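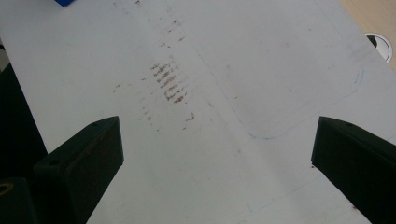 Should a small lab buy the expensive gripper or the cheap one?

Buy the cheap one first, use it until you can say exactly what is wrong with it, and spend the rest of the money on the camera and on somebody's time.

I have held this view for a few years and I hold it more firmly after last September, when we put two grippers side by side at Bikonton. One was the Stendmont parallel gripper, a sealed unit with its own controller. The other was a hand-held tool with printed fingers that Victor Lyimo put together in our workshop. The Stendmont cost more than the arm it was bolted to. The printed one cost us a roll of filament, a handful of screws and a good deal of Victor's patience.

The job was wiping a whiteboard. People laugh at this when I tell them, but it is a fair test. The hand has to pick up a cloth, press it against a flat surface and keep the pressure even while it moves. Old marker shows you at once how well that went. Press too lightly and the marks stay. Press too hard and the cloth bunches up between the fingers, and you get streaks where you wanted a clean patch. A force reading on a screen can be argued with. A smear on a board is harder to argue with.

We ran 330 attempts in all, split between the two. I won't give a table, as the boards were not marked identically each time and I don't trust my own scoring to the last decimal place. What I can say is that the gap between the grippers was much smaller than the gap in price. The Stendmont was better at holding a folded cloth, and it closed to the same width every time. The printed fingers flexed a little, and that flex helped when the board was not quite level. Our boards are never quite level.

The usual argument against printed parts is wear, and it is a good argument. Ours did wear. The inner faces went smooth and we had to reprint a set before the trial was over. The mounting holes also opened up slightly, so a finger could rock if the screw was not checked. Gladys Waweru, who ran most of the sessions, took to tightening everything before she started. She thinks I make too little of this. Her view is that a part you have to check every morning is a part that will one day not be checked, and that the price of a gripper should include the hours spent looking after it.

She is right about the hours. I still think she has the sum the wrong way round. When the Stendmont stopped closing properly we could do nothing with it. It went back to the supplier, and we lost more time waiting for it than we spent on the printed set in the whole trial. A printed finger that breaks can be replaced the same afternoon by whoever is in the room. For a firm with a spare unit on the shelf this hardly matters. We had no spare, and I doubt many groups of our size have one.

There is a second cost that seldom gets into the comparison, and that is the camera. We began with the one that came with the Andrade kit, a perfectly decent thing with a narrow view. Mounted near the fingers, it showed the cloth and very little else. A person watching the recordings could not tell where on the board the tool had got to, and neither could the controller we trained on them. We changed to a wider lens and the results improved more than they had with either change of gripper. Pale marks on a white surface are difficult to see under flat indoor light, and faint pen lines are worse. If you can't see the mark, the finest fingers in the world will not help you wipe it off.

I would put the controller third. We tried the Wavska one on loan and kept our own. Theirs was quicker, and on a production line I'd have wanted it. For wiping, the arm moves slowly anyway, and the extra speed went unused. Its settings were also hidden behind a menu that took Victor 40 minutes to find his way through, and he is a patient man.

None of this applies if you are lifting anything that could hurt somebody. A printed finger has no place under a heavy casting, and if your work needs a certified part then you should buy one and not look for ways round it. Nor would I say it to a group with no one who likes making things. A home-made tool needs a maker close by, and if Victor left tomorrow I would have to think again.

But a good many labs are doing what we do, moving light objects about on tables and recording how it went. They are told that serious results need serious hardware, and they spend the year's budget on a single gripper before they know what the task asks of it. I did exactly that at my last post. The unit was excellent. It was also too wide for the drawers we wanted to open, and we found that out on the second morning.

So my advice to anyone starting is to print the first pair of fingers and make them ugly if need be. Write down each fault as it comes up, with a note of what the hand was doing at the time. After 400 attempts or so many as you can stand, read the list. If most of the faults are about grip, you'll know which sort of gripper to ask for and can pay for it with a clear mind. On our list, most of the entries were about sight and about the angle of approach, and there was no gripper in the catalogue that would have fixed those.

Gladys has asked me to add that she would still have the Stendmont back for the cloth work. She can have it.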